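Likorcombe Residential Services
Equipment and Furnishings Review

Brelleck Long Table and Drawer Cabinet

Last updated: 5th April

Reviewed by Ratree Saithong, Furnishings Office

The Furnishings Office was asked to assess the Brelleck long table and its matching tabletop cabinet for use in shared study rooms. The set was bought at the normal price from Chareonsuk, our regular supplier, and was placed in the ground floor study room at Likorcombe House for 31 weeks. Residents were told that a review was under way and were invited to leave written comments.

Delivery and assembly

The table arrived in two cartons and the cabinet in one. Assembly of the table requires two people and a hex key, which is supplied. The printed instructions are clear up to step 7, where the drawing shows the cross rail facing the wrong way. Staff who follow the drawing will need to take the rail off again. Chareonsuk has been informed and has agreed to include a corrected sheet with later orders. The cabinet comes fully assembled apart from its knobs. 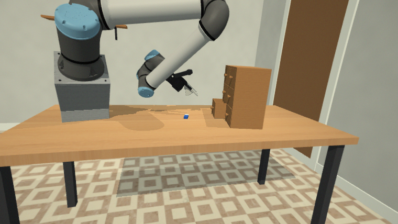
Surface and finish

The top is finished with a hard oil. The maker advises a fresh coat each August, and this office considers that advice sound for rooms in daily use. Two cup rings appeared during the first month and were removed with a damp cloth and mild soap. A third, left over a holiday period, required light sanding. Rooms where food and drink are permitted should be issued with mats.

The edges are slightly rounded and have not splintered. One corner was struck by a cleaning cart and took a small dent, which has been left as it is.

Stability

The table does not rock on a level floor. On the older floor in the annex, where it was tried for one week, the adjustable feet were turned out almost to their limit. Theerawat Khamphan of the maintenance section recommends checking the leg bolts after the first six weeks – ours had loosened by half a turn – and once a year after that.

The cabinet

Opinion on the cabinet was divided. Several residents found it useful for stationery and chargers. Others felt that it took up space better left for books. The drawers run on plain wooden runners and were stiff in humid weather. A little candle wax rubbed along the runners solved the problem for most of the period. The knobs are easy to grip, but they are held by a single screw each and tend to turn. A drop of thread glue is advised at the time of fitting. 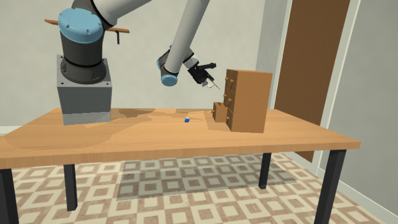
The cabinet's upper drawer knobs, with the long table beneath.

Comparison with the Heltora table

The Heltora table, reviewed by this office last year, is lighter and can be moved by one person. Its laminate top needs no oil. It is, however, noticeably noisier when books or cups are set down, and residents mentioned this often. The Brelleck is the better choice for quiet rooms.

Recommendation

The table is approved for purchase. The cabinet is approved on request only, and house managers should consult residents before ordering.

Questions may be sent to Boonmee Kamolrat, Furnishings Office.

6 comments | 7 shares

Contact us | © Likorcombe Residential Services | Back to top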